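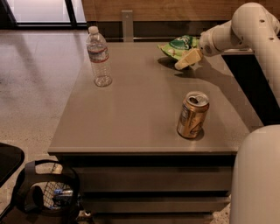
Is the Kileck 6 waterproof?
The Kileck 6 is splash resistant, so light rain will not harm it. It is not made to go under water. Keep it away from open drinks – a bottle with its cap screwed on, like the clear one on the table, is fine next to the phone, but an opened can is a risk.

How long does the battery last?
Tirov quotes 2 days of normal use. Video and games will shorten that.

Can I use my old charger?
Yes, if it is USB-C. Phones bought before November came with one in the box.

Does it take two SIM cards?
Only the 8 GB model does.

Page last updated 1/1/19 by Kiprono Lukumay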